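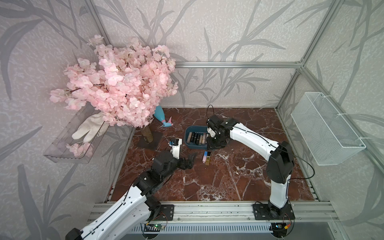 2 min read

Workshop notebook, February, bench side

Spent the morning on the little room again. Bohdan picked the bamboo wallpaper and I've stopped arguing about it. Gray leaves on gray, next to a floor that looks like the lobby of a hotel with opinions. The marble pattern is very shiny and shows every speck, and half the specks are printed on, so I have now wiped the same three white dots more often than I'd like to put in writing.

The cherry tree stays at the back left. Valentyna wanted it in the middle, but the crown is so wide that everything else would have had to live in its shade. It also reaches over the acrylic shelf on the left wall, where there is a small bunch of pink blossoms. Hnat says leave them, it looks like spring. I say it looks like a tree that needs glue. Undecided.

Lipstick-like tubes: eight in the teal tray, black and tan mixed, in one row. I tried sorting them by color first and it looked like a parts bin. Mixed is better. The pink-and-blue bit and the gold-and-black tube are out in front of the tray. They need a home or they need to go back in the drawer.

To fix:
Spray bottle is on its side behind the tray, by the trunk. Stand it up. If it goes over again, try the heavier one from the Porkberg order.
White glove is on the shelf. Either it belongs to the display or it belongs to Ostap. Ask Ostap.
Shelf edges catch the light badly. Kamlesh has a dimmer somewhere.
Order 2 more sheets of the bamboo paper from Salehi, same print, item 385. The sample with the bigger leaves was a no from everyone except Bohdan.

Back at it after lunch, glue gun permitting.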